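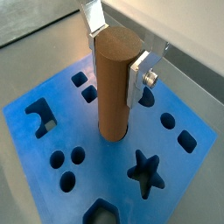 Le retour des planches à formes

Dans l'atelier Urkisside, les planches à encastrer occupent tout un rayonnage. Terence Sowerby en a réuni plusieurs modèles, anciens et récents, et continue d'en acheter quand il en trouve. Le plus vieux document de sa collection est un catalogue de 1828, où l'on voit déjà une tablette percée vendue avec ses pièces.

Le principe a peu changé. Une plaque, des ouvertures, des pièces à glisser dedans. La mousse bleue a pour elle d'être légère et silencieuse quand elle tombe, deux qualités que les parents citent avant toutes les autres. Elle se marque vite, en revanche, et les bords des trous finissent par s'user. Sowerby conseille de la garder à plat, loin d'un radiateur.

Le cylindre est souvent la première pièce que prennent les enfants. Il n'a pas besoin d'être tourné dans le bon sens, il suffit de le présenter droit. Le carré demande déjà un quart de tour, parfois moins, et l'étoile oblige à regarder chaque pointe.
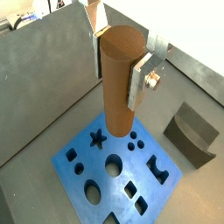
La taille des ouvertures compte autant que leur dessin. Quand une même planche propose des ronds petits et grands, l'enfant doit comparer les diamètres avant de poser la pièce, et beaucoup essaient d'abord le trou le plus proche. Chez Harkerar, petit fabricant qui a vendu 700 planches l'an dernier, on règle le jeu entre la pièce et le bord à 2 millimètres. En dessous, les plus jeunes se découragent.

Katayama, l'autre marque que Sowerby recommande, préfère un ajustement serré et s'adresse aux plus grands. Sa prochaine série est annoncée pour avril. Les pièces perdues se remplacent à l'unité, sur commande, avec un délai de trois semaines.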